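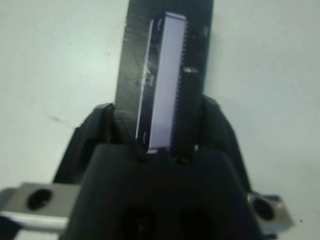 Photo: Montserrat Carretero

Wendness Repair Evenings: Frequently Asked Questions

Last updated 22 July 2020

What is a repair evening?
You bring a broken thing. Someone who likes broken things sits down with you and tries to mend it. You stay at the table the whole time, so please don't drop off a vacuum cleaner and go to dinner.

Is it free?
Yes. There's a jar by the door. It accepts money and, on one occasion, a button.

Do I need to book?
Yes, for now. We have 12 slots per evening and they go fast, mostly to people with toasters. Book through the Rulterbridge library website or call the desk.

How many items can I bring?
Up to 2. A pair of lamps counts as two items, however much they look alike.

What do you fix?
Lamps, radios, fans, clocks, zippers, hems, chairs with opinions, toys, most small kitchen appliances and anything with a loose wire you can point to.

What don't you fix?
Microwaves, gas heaters, anything that runs on gasoline, and anything currently smoking. We also pass on printers. We've talked it over and we are at peace with this.

Can you fix my phone?
Sometimes. We'll look at charging ports and batteries if the model opens without a fight. Back up your photos before you come. If the screen is shattered, the Urkico shop on Tejada Street will do a quicker and prettier job than we will, and they have the right glue.

Should I bring parts?
If you know which part is dead, bring a new one. If you only suspect, come without it and we'll tell you what to order. We have a drawer of 3000 screws, none of them yours.

Should I clean it first?
Please. Crumbs are forgiven. Whatever was living in the blender in June was not.

What are my chances?
Better for lamps than for anything with a touch panel. A good number of things leave working, some leave with a diagnosis, and a few leave in a bag. You keep all the pieces in every case.

What if you make it worse?
It was broken when you came in, and you'll have signed a form saying so. We'll be sorry, and we'll mean it.

My item still works but makes a noise. Can I bring it?
Of course. Be ready to do an impression of the noise, as it will stop the moment you walk in.

Can I learn to do this?
Come and sit in. We'll start you on plugs and switches. Patience helps, and so does a small flashlight.

Who do I call?
The library desk, extension 3632. Leave a message with your name, the item and what it did last. "It just stopped" is fine. They all just stopped.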